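Okay friends, a few of you asked how our week at the lake cabin went, so get comfy, because I have thoughts (and I type slowly on this phone). 1/

We rented a place called Firkel Cottage, up on Forel Lake, for the second year in a row. Three bedrooms, sleeps eight if somebody's kids are happy on the bunk porch, and mine would move out there for good if I let them! 2/

The kitchen is so much better stocked than last year. Real knives, a big soup pot, two coffee makers, and a drawer of dish towels that somebody had ironed. I have never ironed a dish towel in my life but I sure enjoyed using them. 3/

Now, the stairs down to the dock. There are 70 of them and they are steep, so if you're bringing Grandma, ask for the other cottage, Dresska, which sits right at the water. It costs $17 more a night and I think we'd pay it next time - my knees have already voted. 4/

Check-in is at 4, and they mean 4. We rolled up early with a trunk full of ice cream and had to eat a good part of it in the driveway, which the kids are calling the best part of the trip. 5/

Jennylyn Espiritu handles the bookings and she is a gem. The hot tub wouldn't heat up our first night, I texted her while we were doing dishes, and she had it sorted before breakfast. She also told us to get the peach pie at Marquez Market, so now I'm telling you. Go before lunch, they sell out. 6/
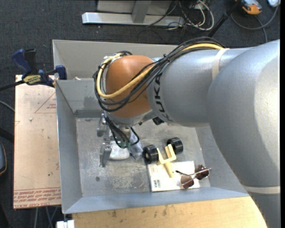
KUKA arm over the gray bin, copper-orange wrist and all those cables. 7/

A few odds and ends if you're thinking of booking: sheets are included but beach towels aren't, the WiFi is fine in the living room and hopeless upstairs, and dogs are welcome as long as you tell them ahead of time. 8/

We're already looking at November, when the rates drop and you can have a fire going all day long. If anybody has stayed up there in the cold months, please tell me how the road is after snow - our minivan is not a brave car. 9/9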